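Temps de lecture : 7 min

Jurnura, suture autonome sur tissu : où on en est en décembre

Bonjour à toute l'équipe de Randholm,

Comme promis au téléphone, je vous écris le point d'étape moi-même, sans passer par le modèle à rubriques (je l'ai ouvert, j'ai vu « indicateurs d'impact » dès la première page et je l'ai refermé). Le tableau financier suit à part, Marin Vukčević vous l'envoie avec les justificatifs. Moi je vous parle de la méthode, de ce qui marche, et d'une chose qui ne marche pas du tout et qui m'a mangé une bonne partie de l'automne.

Petit rappel pour celles et ceux qui prennent le dossier en route. Jurnura, c'est une politique apprise par imitation : on enregistre des démonstrations en téléopération, et le modèle apprend à produire les mouvements des deux bras à partir des images. Pas de trajectoire écrite à la main, pas de modèle physique du fil. On avait essayé le modèle physique du fil la première année, vous vous en souvenez peut-être, c'était dans l'ancien rapport, et je préfère ne pas rouvrir cette plaie !

Ce qu'on vous avait promis pour cette période, c'était de passer du point isolé, sur pad bien plat et bien éclairé, à quelque chose qui ressemble davantage à du vrai travail : une surface irrégulière, du sang, des reflets partout, et plusieurs points à la suite sur la même incision. C'est là qu'on a passé notre temps, et je suis franchement contente du résultat, même s'il y a des trous.

D'abord les données. On a maintenant 4000 démonstrations segmentées, contre une petite poignée exploitable au printemps. « Segmentées », ça veut dire que chaque enregistrement est découpé en phases : prise de l'aiguille, passage, tirage du fil, boucle, saisie du brin, serrage, coupe. Ce découpage nous a coûté très cher en heures de relecture, et j'avoue que j'ai râlé quand Marin l'a proposé. Il avait raison. Sans les phases, le modèle mélangeait allègrement le début d'une boucle et la fin d'un serrage, parce que sur une image seule les deux se ressemblent énormément. Avec les phases, il a au moins une idée de l'endroit où il se trouve dans la procédure.
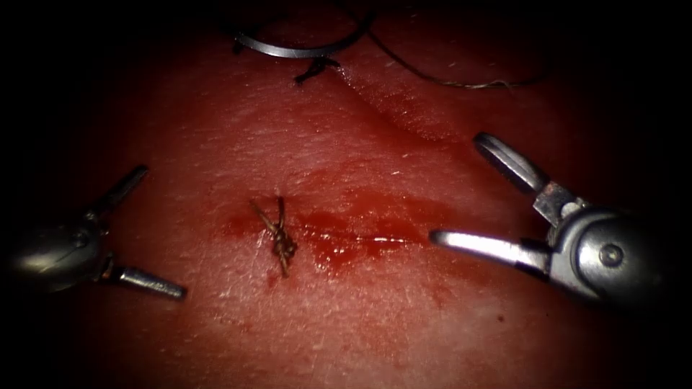
La deuxième grosse décision concerne le critère d'arrêt. Au départ, on laissait la politique décider seule quand un nœud était terminé, et elle adorait en rajouter. Un tour, puis encore un, puis encore un, jusqu'à fabriquer des pelotes absurdes. On a donc ajouté une petite tête de classification qui regarde les dernières images et qui répond simplement : phase terminée ou non. Elle s'entraîne en une nuit sur notre vieille machine, elle est bête comme chou, et c'est probablement la ligne de votre budget la mieux dépensée de l'année (elle n'a presque rien coûté).

On s'est aussi bagarrés avec la notion de réussite. Pour un article, on peut dire « le nœud est fait » et passer à la suite. Pour un chirurgien, un nœud fait mais trop lâche, ou posé à côté de la ligne, ou qui fronce le bord, ce n'est pas un nœud. On a donc adopté une grille à trois niveaux : abandon, point posé, point acceptable. Chaque essai est noté à l'aveugle par deux personnes, et en cas de désaccord on garde la note la plus basse. C'est sévère, et ça fait de moins jolies courbes que ce que vous verrez ailleurs, mais au moins je sais ce que je vous raconte.

Avec cette grille, sur notre dernière série de 16 essais complets, on obtient 11 points acceptables. Les cinq autres se partagent entre des points posés mais refusés à la notation et de vrais abandons. La série est petite, je le sais très bien, et je ne vais pas vous coller un pourcentage dessus. On relance une campagne plus longue dès que le nouveau lot de pads arrive. Le fournisseur, Didenko, a changé sa formulation et il faut qu'on vérifie que la texture ne bouge pas trop par rapport à l'ancien lot, sinon on comparera des choux et des carottes.

J'en viens à ce qui coince : la saisie du brin libre. Passer l'aiguille, ça va. Tirer, ça va plutôt bien. Mais retrouver un bout de fil court, fin, qui part dans une direction imprévisible, et le prendre entre les mors sans embarquer l'autre brin, c'est le cauchemar. Depuis la caméra fixe, on perd souvent l'information : l'instrument masque le brin pile au moment où on en a besoin. C'est pour ça qu'on a fini par ajouter les vues rapprochées côté poignet, qui n'étaient pas prévues dans la demande initiale (je vous avais écrit à ce sujet, merci encore d'avoir dit oui aussi vite). 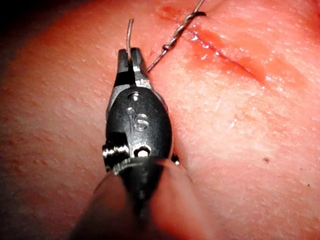 Le gain est venu tout de suite sur cette phase-là, et beaucoup moins sur les autres, ce qui nous a surpris. On pensait que plus de vues, ce serait mieux partout. Eh bien non : pendant le tirage, les vues de poignet bougent tellement que le modèle s'y perd, et il fait un peu moins bien qu'avec la caméra fixe seule. On a donc mis une pondération qui dépend de la phase. Pendant la saisie, les vues rapprochées comptent beaucoup. Pendant le tirage, on les écoute à peine. C'est Marin qui a codé ça un dimanche, sans prévenir personne, et lundi matin les courbes avaient changé d'allure. J'ai cru à un bug pendant une bonne heure.

Il y a un autre problème dont je voulais vous parler franchement, c'est la tension. Nos instruments n'ont pas de capteur d'effort en bout de mors, donc le modèle tire « à l'œil ». Il a appris à regarder la déformation du tissu, et sur l'ancien lot de pads il s'en sort étonnamment bien. Mais si la raideur du support change, il n'a aucun moyen de le savoir avant d'avoir trop tiré. On a cassé du fil, et on a déchiré quelques bords. Deux pistes pour la suite : estimer l'effort à partir des courants moteurs (bruité, mais gratuit), ou bien faire varier volontairement la raideur des pads pendant la collecte pour que le modèle voie de tout. Je penche pour la seconde, Marin pour la première. On fera sans doute les deux, mal, puis on choisira.

Côté enchaînement des points, c'était l'objectif qui me faisait le plus peur. Une fois le premier nœud posé, tout ce qui suit devient plus compliqué : il y a des brins coupés qui traînent sur la surface, des taches, le bord de l'incision n'a plus la même forme, et le modèle est très tenté de s'intéresser au nœud déjà fait. Au début il retournait dessus, carrément, et il essayait de saisir les bouts coupés ! On a réglé l'essentiel en collectant exprès des démonstrations qui démarrent au milieu du travail, avec des points déjà en place. Notre record, en conditions normales et sans intervention de l'opérateur, est de 3 points d'affilée. Je l'écris en tout petit dans ma tête pour ne pas m'emballer, mais ça me fait vraiment plaisir.
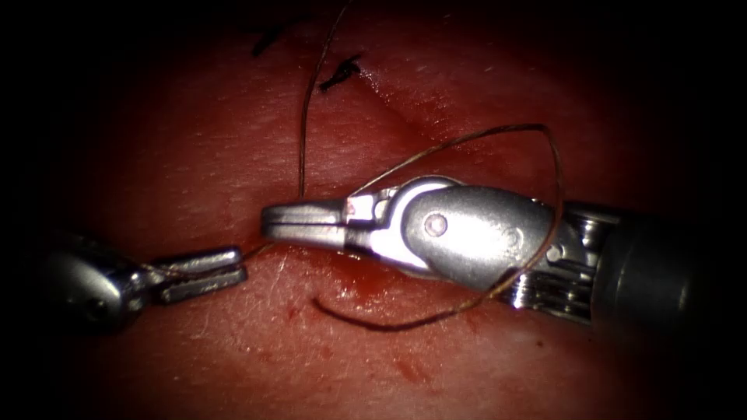 Fig. 3. Passage du fil entre les deux instruments, avec deux points déjà noués en haut du champ.

Les reprises sur erreur, maintenant, parce que vous m'aviez posé la question à la réunion de Jirnoda et que j'avais répondu n'importe comment. La réponse propre est la suivante. Quand la saisie échoue, la politique retente d'elle-même, et souvent elle y arrive au deuxième essai. Quand c'est l'aiguille qui tombe ou qui se retourne, elle ne sait pas faire : l'opérateur reprend la main, et l'essai est compté comme un abandon. On a commencé à enregistrer des démonstrations de rattrapage, où l'on place volontairement l'aiguille de travers avant de lancer. C'est long et fastidieux, et il faut environ une demi-journée pour en tirer une série correcte.

Pour le calendrier, nous sommes dans les temps sur la collecte, un peu en avance sur l'enchaînement et nettement en retard sur l'évaluation avec des chirurgiens extérieurs. Là, c'est ma faute, j'ai voulu attendre d'avoir quelque chose de présentable et les agendas se sont remplis entre-temps. Je vous propose de décaler ce jalon au trimestre prochain, sans toucher au montant. Si ça vous pose un souci administratif, dites-le-moi vite, je peux aussi faire une première séance en petit comité avec les deux personnes qui nous ont déjà donné leur accord.

Le code d'entraînement sera ouvert en même temps que l'article. Pour les données, on regarde encore sous quelle licence, et je veux votre avis avant de trancher. Marin vous envoie le projet de texte avec le tableau financier.

Si vous voulez passer au labo, venez plutôt le matin : l'après-midi on collecte, et je réponds mal aux questions quand j'ai les mains dans les manettes.

À très vite !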